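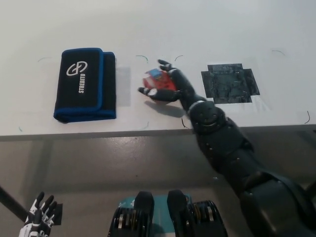 2. Background and aims

Small hand tools are often sold in a fabric pouch, and the pouch is often the first part of the kit to be abandoned. Once the contents have been taken out a few times, they tend to be left in a drawer and the pouch is put away empty. This project, carried out by Inês Gouveia and Pacita Tagle for the Skillcombe design module, examined how a folding pouch is used at a table and what might encourage people to repack it.

The study was limited to soft pouches with a fold-over flap. The black Strebito pouch with the blue border served as the main reference. Rigid cases and zipped bags were excluded.

3. Method

Participants were recruited from the Evangelista building and took part one at a time. Each was seated at a white table and given a pouch together with a set of small items. They were asked to unpack the items, lay them out, and return them within 15 minutes. No instructions were given on the order of work or on where the pouch should be placed.

Each session was followed by a short interview of 5 minutes. Notes were taken by hand and compared by both authors before any conclusions were drawn.

4. Observations

4.1 Position of the pouch

Most participants placed the pouch flat at the left of the table and kept the centre clear for handling the items. Those who left it on their lap took longer to repack and were more likely to overlook an item.

4.2 The coloured border

A bright edge against dark cloth was mentioned favourably in the interviews. Participants reported that the blue trim helped them to see where one layer of the folded pouch ended and the next began. Plain black samples were opened from the wrong side more often.

4.3 Small items

Small boxy items caused the most difficulty. They slid towards the fold and had to be pushed back before the flap would lie flat. Brightly coloured items were found quickly, and several participants packed these last.

5. Limitations

The sessions were held in a single room under the same lighting, and all of the participants were students. The effect of wear on the fabric was not considered. Two sessions were repeated in March after the original notes proved incomplete.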